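Buscar

Capítulo 4. La mesa de trabajo: marcar, guardar, encontrar

Por Concetta Ferraro – junio

Empecemos por la mesa, porque ahí empieza casi todo. Antes de hablar de esquemas, de subrayado o de fichas (llegaremos a las fichas en la página 223, y son mi parte favorita del libro), quiero que mires el sitio donde trabajas y te fijes en lo que tienes al alcance de la mano. ¿Qué usas de verdad? ¿Qué lleva meses ahí sin moverse? Parece una pregunta menor y a mí me sigue apasionando después de tantos cursos, porque los útiles con los que marcamos un texto influyen muchísimo en cómo lo leemos.

En este capítulo vamos a estudiar dos cosas que suelen enseñarse por separado: el color como herramienta de lectura y el orden de los materiales pequeños. Yo las junto siempre. Un sistema de colores estupendo se viene abajo si el rosa está en el fondo de una mochila, y un estuche impecable no ayuda a nadie que no sepa para qué quiere cada color.

4.1 Un marcador suelto y los demás en su envase

La primera decisión es qué se queda fuera. En el taller de Berkport, donde probamos casi todos los ejercicios de este libro, trabajamos con una regla sencillísima: sobre la mesa, el marcador que toca en esa lectura; el resto, en su recipiente y cerrado. Al principio cuesta, sobre todo a quienes disfrutamos viendo los colores desplegados (¡me incluyo!), pero a la segunda lectura ya se nota la diferencia. Con un solo color a mano, uno se pregunta si la frase merece la tinta. Con doce, se pregunta de qué color pintarla.

Conviene que el envase sea transparente. Los hay de muchas formas, incluso con silueta de botella y tapa de color pastel, y todos comparten esa ventaja enorme de enseñar lo que llevan dentro sin que haya que volcarlos.
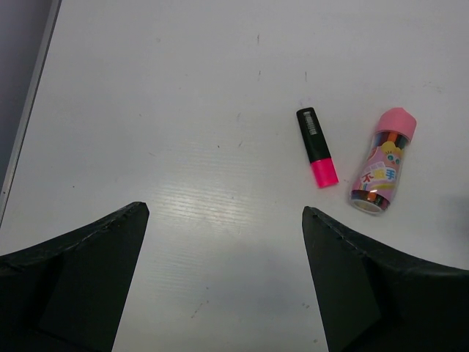 Ilir Babić escribe que a él la regla del marcador único le funcionó con los apuntes de historia y le resultó un desastre con los de química, donde necesitaba dos colores desde la primera línea para separar reactivos y productos, y que acabó dejando fuera la pareja completa y guardando lo demás. Añade que lo del envase transparente sí lo mantuvo, aunque le puso dentro una tira de papel con la clave de colores para no tener que abrir el cuaderno cada vez.

Me encanta esa tira de papel y la he adoptado sin ningún pudor. En cuanto a los dos colores, tiene razón: hay materias que piden contraste desde el principio, y volveremos sobre ello en el apartado 4.3 con un texto de biología que se presta muy bien. Lo importante es decidir antes de leer. Escribe en una esquina de la hoja qué significa cada color, aunque te parezca evidente, y respétalo hasta el final del tema.

Utilizamos cookies para mejorar su experiencia de lectura. Aceptar – Configurar

4.2 Lo pequeño también tiene su sitio

Pasemos a los recipientes, que dan para mucho más de lo que se suele creer. Una mesa de estudio reúne cosas de tamaños muy distintos, y las menudas (clips, gomas, puntas de repuesto, chinchetas) son las que más tiempo nos hacen perder. Para ellas recomiendo botes bajos y anchos, que no se vuelcan con facilidad y dejan meter los dedos. Eso sí, un bote bajo se mira casi siempre desde arriba, de modo que la información tiene que estar en la tapa. Fíjate en la del tarro azulado: una gran salpicadura azul oscura sobre fondo claro y encima unas letras coreanas blancas, gruesas, con contorno negro. Aunque no leamos coreano, reconoceríamos ese bote entre muchos otros, y eso es justo lo que buscamos al rotular los nuestros. Letra grande, contorno fuerte, un dibujo que se distinga de lejos.
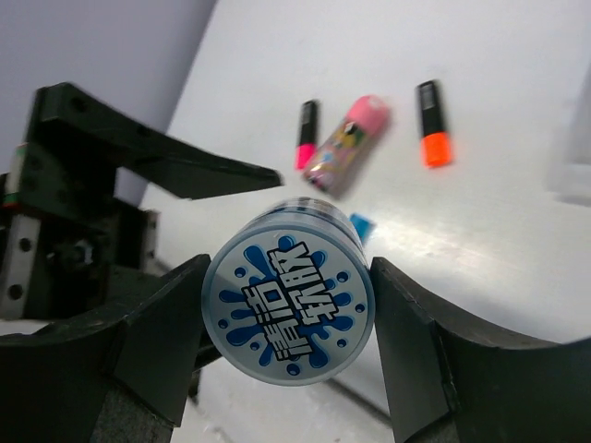 Las etiquetas merecen un rato de dedicación. Prueba a escribirlas con rotulador grueso, apártate dos pasos y comprueba si las lees. Si tienes que acercarte, repítelas. En el cuaderno de prácticas Zupan encontrarás plantillas redondas para recortar, y la actividad 42 propone diseñar un símbolo para cada categoría sin usar ni una palabra – es más difícil de lo que suena y muy divertida en grupo.

Para empezar, haz lo siguiente antes de pasar al apartado 4.3:

Vacía tu estuche sobre la mesa y separa lo que has usado en el último mes.
Elige un color para las ideas principales y otro para las dudas.
Busca un recipiente para los marcadores y otro, bajo, para lo menudo.
Rotula la tapa del segundo.

Guarda la clave de colores, la necesitarás en la próxima lectura.

Suscríbase al boletín y reciba los próximos capítulos en su correo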